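The data team at Zollell works in simulation for most of the week. Its lead engineer, who has been there four years, says the group has recorded over 700 pickup examples for a project called Trekcombe.

"Each one is short," she said. "The arm goes to the object, closes, lifts, and we save it. Then we change the room and go again."

Changing the room means new walls, new tabletops and new clutter. The knife task uses a castle as the extra object.

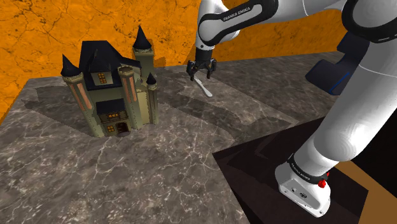 *Simulation render: Zollell / Trekcombe*

"The castle isn't part of the job," she said. "The arm has to learn to leave it alone and go for the knife."

Thin, flat objects are the hardest, she said. If the fingers stop too high, they miss the handle. Her team throws out those attempts for now, though a colleague wants to keep them and label them as failures.

"We've argued about that since January," she said. "I may be losing."

Next the group will add 3 tabletops and rerecord the knife set on each.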